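Rosebud season is back at the Dương tea room

If you've walked down our end of the street this November and wondered why it smells like somebody's grandmother's dresser drawer, I can clear that up. The Dương tea room has started selling dried rosebuds again, by the bag, from the little counter next to the register. They were gone for the whole summer and I missed them more than a grown woman should miss a flower.

I stopped in just after three, when the lunch people had cleared out and there was a free stool. Hằng Lý runs the place with her cousin Toàn Cù, and the two of them were having a friendly argument about pricing that had clearly been going on since breakfast. Toàn won, I think. A small bag is 68 grams and a big one is 200, and if you bring your own jar they'll fill it and weigh it for you at the same rate as the big bag. (Bring a jar with a wide mouth! I brought an old jam jar last year and we were there a while.)

The buds come in through Skumon, the same small importer that handles their jasmine and the smoky black tea my husband likes. Hằng opens one sack at a time and goes through it by hand before anything is sold, picking out stems and any buds that have gone brown. She says a good one should still have color at the tip and hold together when you roll it between your fingers. If it goes to powder, it's old, and she doesn't care how pretty it looked in the sack.

I asked what people do with them, expecting the answer to be tea, and it mostly is. But Natália Ramalho, who was two stools down and heard me ask, buys them for baking. She grinds them with sugar and puts the sugar on shortbread, and she had a tin of it in her bag, so now I have an opinion about rose shortbread and the opinion is yes. Đức Mạch from the frame shop puts his in a bowl by the door and forgets about them until the next year. Everybody has a system.

For tea, Hằng's instructions are short. Five or six buds in a cup, water that has come off the boil and sat for a minute, lid on, four minutes. She's firm about the lid. You can use the same buds a second time and they come out softer and a bit sweeter, which is how I like them best. Toàn adds a slice of ginger and a spoonful of honey and drinks it out of a soup mug, and Hằng pretends not to see.

One more thing before the practical stuff. There's going to be a tasting in the back room, with three rose teas and a plate of whatever Ánh Đặng feels like baking. She did sesame cookies last time and they went before I'd even found a chair. There are 13 places and the sign-up sheet is on the wall by the coat hooks. When I left there were still some open lines on it, and I wrote my name in very large letters.

What to look for when you buy

Dried buds should be whole, with the little green bits still on underneath, and the tips should be a proper deep pink or red. Paler toward the base is fine. Some dust inside the plastic is normal too, as they shed a little every time the bag gets moved. Tip them into a strainer and give it a shake before they go in the pot.

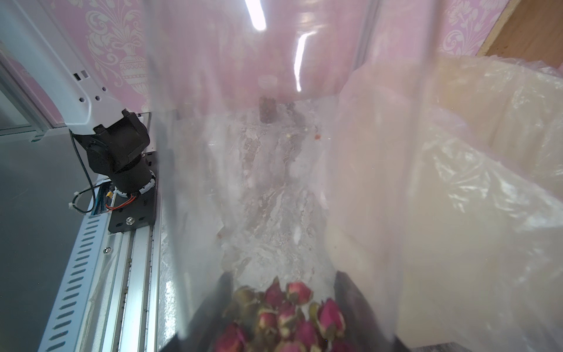
Keeping them at home

A tin is best, or a jar in a dark cupboard. Mine sat on the windowsill one winter and turned the color of cardboard, and the tea tasted like it too. Keep them well away from coffee, and don't put them in the fridge. Hằng says to finish an open bag within six months, and at the rate we're going in my house that won't be a problem.

Where and when

The Dương tea room is at 337 Trormont Street, on the side with the bus stop. The rosebud counter is open from ten in the morning until five, and they'll keep selling until this year's sacks run out. Cash or card for the bags. The tasting is free, but please cross your name off the sheet if you can't make it, so the next person can have your chair.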